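Section 6: Your first table-setting session

By now the grippers are charged, paired and named in the Jivell app, and you have done the open-and-close check from Section 2. Good – this is the part we enjoy most! Setting and clearing a table is the routine we give to everyone who starts with the Clorside hand-held pair, and it is a great way to get a feel for how the fingers close on thin, flat and awkward things.

What you need

Both grippers, with camera modules fitted
The overhead camera or the head strap
A flat table or board you can reach across without stretching
A placemat, a tray, a plate, a knife and a fork

Any tableware will do. We like a plate with a rough surface and a tray with a raised rim, and cutlery with chunky handles is much easier for beginners to pick up than the thin all-metal kind.

Before you start

1. Clear the area where your forearms will move. Push your sleeves back if they are loose.

2. Run the cable from each camera module outward, away from the other hand. Leave a loop with enough slack for you to turn your wrist all the way over.

3. Wipe the finger pads with the dry cloth from the kit. Small specks of dust on the top edge are fine. Grease on the flat face is a problem, and you will feel it the first time a plate slides.

4. In Jivell, open a new session and choose Two hands. Set the episode length to 30 seconds. You can go up to 600, but short episodes are much easier to sort later.

Note: If only one gripper shows up in the app, unplug both cables and plug the left one in first.

Recording

5. Hold the grippers with the fingers open and start the episode. Wait for the beep.

6. Place the large pieces first: placemat, then tray, then plate. Approach the plate from the rim, with one finger on each side of it, and squeeze slowly until the pads settle.

7. Pick up the knife with the left gripper and the fork with the right. Take each one by the handle and keep it upright as you carry it over.

8. Lower the cutlery until you feel it touch, then open the fingers a little at a time. Letting go all at once makes the handle tip over, and the camera loses sight of it.

9. Stop the episode. Put everything back where it was, or somewhere new. Variety is welcome – turn the tray, swap the sides, stand the plate on its edge.

CAUTION: Keep your free fingers behind the trigger guard while the gripper closes. Use a table knife only. Never carry a sharp kitchen knife in the gripper.

CAUTION: Do not pick up a hot plate. The foam pads are not made for heat and will stay marked.

Checking what you recorded

10. Open the last episode and play the overhead or head view beside the gripper view. In the first, look for both hands and both tools. In the second, look for the two pads and the item you were reaching for.

11. If one pad is missing from the gripper view, loosen the screw on the camera module, tilt it forward a touch and tighten it again. Agnes Mackay on our support desk swears by doing this with a plate standing in front of the fingers, and she is right: the lighting on a textured surface shows you quickly whether the picture is sharp.

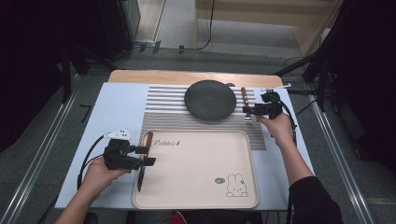
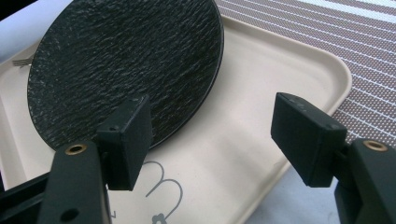 Fig. 6. Table-setting session: head or overhead view with knife and fork held (first), gripper view with the fingers open near the plate (second).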